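Brasura Side Income Course, 14 lessons

Most courses on making money online sell you a dream and a countdown clock. We don't trust those either. Brasura costs $100, paid once, and covers finding clients, writing offers and keeping records. It won't replace your paycheck by July. Xiaoyan Xiong wrote every lesson and still doubts anyone who promises fast results. Lessons run 18 minutes each. No upsells, no "inner circle." 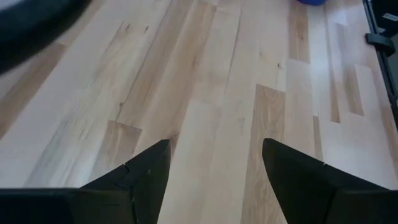 Do I need my own website to start?
Most buyers can wait until lesson nine, when the course covers setting one up.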